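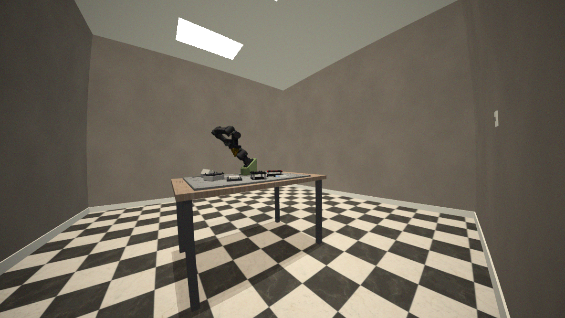 Fig. 1. Table on a checkered floor, seen from just above table height.

Search course pages Go

Week 5: Linear perspective

Lines that are parallel in the world and run away from the viewer seem to meet at a vanishing point. The height of that point depends on eye level. If you sit down, the horizon drops with you. Painters before the 1400s often gave each piece of furniture its own vanishing point, so tabletops seem to tip forward. 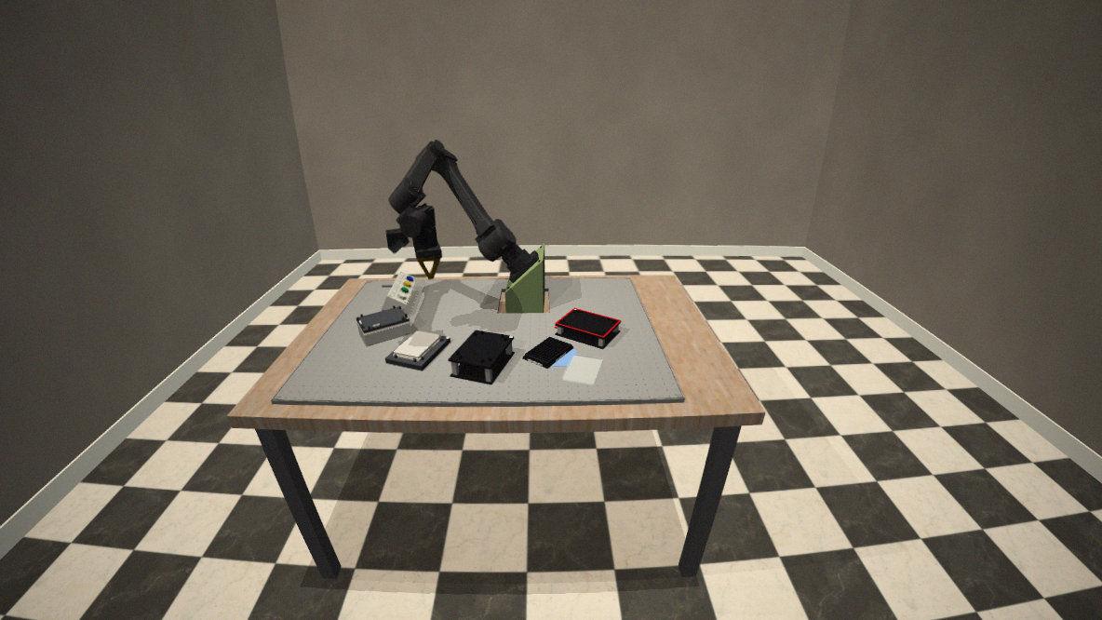
Fig. 2. Floor tiles shrinking toward the back wall.

To draw a tiled floor, mark equal steps along the bottom edge of the paper and join each mark to the vanishing point. Then draw one diagonal. Where it crosses the joined lines, rule the horizontals. Use a sheet at least 37 cm wide, or the distance points will not fit.

Curved perspective comes up in the reading (Pleter, chapter 8). Straight lines bend more the farther they lie from the center.

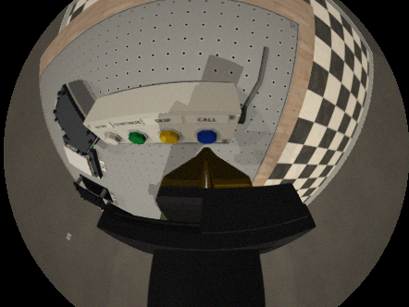 Kristýna Dvořáček wrote on the class list that she finds the diagonal method slow and would sooner measure every row. Measuring works for one floor, but you have to start over if the eye level changes.
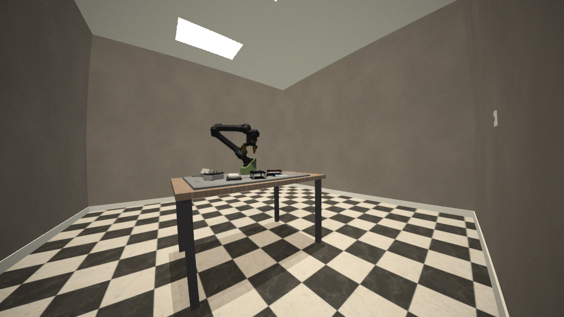 Page last changed: December 2025

Homework: draw one room twice, once from standing height and once from a chair. Keep the construction lines. Hand in both sheets at the Tanard studio before class.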